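Progress report to the Wonmont Fund for Better Workdays
Project: Two-arm help on the returns bench, Utness repair center
Period covered: September through December
Prepared by Kuo-hua Huang, bench operations lead

Where we are

I am happy to be writing this one. When I sent the last report we had a two-arm robot bolted down, a lot of cable, and very little to show for it. We closed December with the robot taking part in real shifts on the returns bench, and with the people on that bench asking when they get a second one.

For anyone new on your side, a short recap. Utness takes in small electronic units with displays, mostly desk clocks and panel readouts, that customers have sent back. Every unit gets powered up, looked at, turned over, set next to a good one and then sorted for repair, refurbishment or parts. The bench crew used to do all of that by hand, and the turning and setting out was the part that hurt. Wrists, mainly, and the neck. Your grant pays for the robot's share of the handling, the training hours for the crew, and half of my time.

What got done

The robot handled 3664 units in the period. Most of those were the two flat rectangular types we see every day, and I will be frank that we chose them as the easiest. We had hoped to add the round-faced units by now. Those still roll when they are released, and we have gone back to foam cradles for them, with a new set on order from Jedari.

The crew recorded 700 teaching runs. A teaching run is one person guiding both arms through one piece of the job from start to finish, such as picking up a unit by its short side and laying it down square to its neighbor. We threw out 300 of the early ones. They were made before we agreed on how far apart units should sit on the table, and the robot was learning everybody's private habits at once! After that we spent an afternoon settling the spacing as a group, and the runs since then have been far more useful.

Grip pressure took longer than planned. The fingers we started with slipped on glossy cases, and when we closed them harder they left marks on the softer plastic. Au, the small shop that made our replacement fingers, went through four versions with us. Version four is on both arms and we have had no marked cases since it went on. 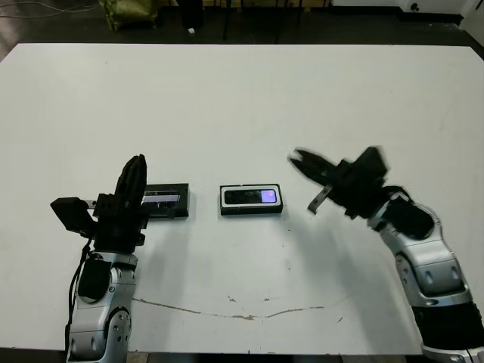
The other thing that ate up time was light. Lit displays look very different at 7 in the morning and at 3 in the afternoon, when the sun comes in over the loading door, and a dim readout that a person would spot in a second can get past the camera. We moved the bench one bay over and hung a blind. It is a plain fix and it worked better than the two weeks of software changes I tried first — I should have asked the bench crew sooner, because they had been shading units with their hands for years.

What it changes for the people

This is the part I most wanted to write. Nobody's hours have been cut, as we promised in the proposal, and the crew is the same size it was in September. What has shifted is the shape of the day. Before, a person handled units for nearly the whole shift and wrote up faults in whatever minutes were left. Now the robot sets units out and clears them in the morning block, and the person at the bench does the judging: is this readout faint, is that a loose connector, is it worth fixing.

The fault notes have become much better. Our repair techs down the hall used to open a case with "dead" written on the tag and start from nothing. They are now getting two or three sentences and often a guess at the cause, and the guesses are good. One of the techs told me she had stopped retesting units from the bench before opening them.

It has been a mixed change for some. Two of our most experienced people liked the rhythm of handling and told me the morning block feels slow to them, like waiting on a trainee. I take that seriously. They now run the teaching sessions, which suits one of them very well and the other only so-so, and we are still talking about what the second one would rather do. There is also more standing around than I would like when the robot stops and asks for help. It does that several times a morning.

Soreness reports on the bench are down. I don't want to lean on that too hard after one quarter, and our safety office will go through the numbers in spring.

Money

Spending is on plan apart from fingers and pads, where we are $993 over. I have covered it from the travel line, which we have barely touched. No change to the total is requested.

Next period

We want the round-faced units in the morning block by March. We will also try having the crew start and end teaching runs themselves from the bench, without calling me over, and I have asked for a second stop button on the left side, where people keep reaching for one that isn't there yet. Training for the afternoon crew begins in January — six people have signed up and there is room for two more.

If anyone from the Fund would like to come by, mornings before 11 are best. Wear closed shoes, and ask for me at the side door.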